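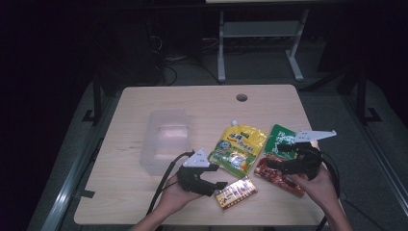

Okero Packing Demos, data card and notes

Welcome, and thank you for taking the time to read this before downloading! Okero is a set of 2393 demonstrations of people packing everyday groceries into a plastic bin, recorded at our Arville lab with a pair of hand-held grippers and a head-mounted camera. We put it together to find out how far a policy can get on soft, shiny, wrinkly packaging when it has never seen a real robot arm during training.

What's inside
Each demonstration has the head view, the pose of both grippers and the jaw openings, all on one clock. We use 2000 for training, 200 for validation, and the rest are held out for testing (please keep them that way - we'd love for the numbers to stay comparable).

How we trained
Our baseline, Rakden, predicts short chunks of motion for both hands together. An earlier version treated the hands separately and kept bumping them into each other over crowded items, so we dropped it in March.

Known problems
Glossy film throws off the depth estimates, pouches worst of all. Gripper poses can also drift when one hand passes over the other - version 2 flags those stretches with the Chraibi filter, but it does miss a few.

Last updated 19 Apr 2019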